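Regional lender Girnville Mutual has completed the first full year of its export credit program for small manufacturers. The program's director spoke with this publication in May 2026 on its results and on the outlook for borrowing costs.

"We approved 429 applications, and 170 of those were from firms that had never sold outside the country," the director said. "Demand was stronger than our board had forecast, particularly for working capital." 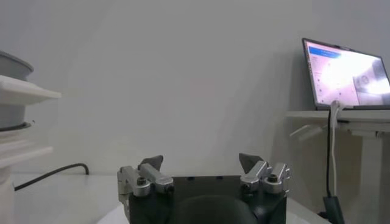

Silver finger linkages on a black gripper body.

Asked whether higher rates had discouraged applicants, the director was cautious. "Larger firms have deferred. Smaller ones cannot always do so — an order must be filled or it is lost." Arrears remain within the limits set by the lender's risk policy, although the director declined to give a figure by industry.

The merger of two competitors, Clundix and Mocanu, has narrowed the choice of credit insurers. The director said premiums had risen at the last renewal and that Girnville Mutual had absorbed part of the increase. "We do not regard that as a permanent arrangement. It will be reviewed in July."

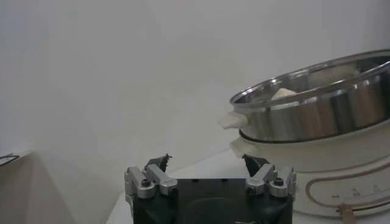
Collateral is the other matter under review. At present the program lends chiefly against receivables, and the director favours a wider definition that would include production equipment. Valuation is the difficulty. A gripper with two metal fingers and dark, pointed tips may be essential to one shop and of little use to the next, and resale prices are thinly reported. "Our valuers need a sound basis for each item," the director said.

A second office, at Tarberg, will begin taking applications once staffing is settled. Existing borrowers will continue to be served from the head office.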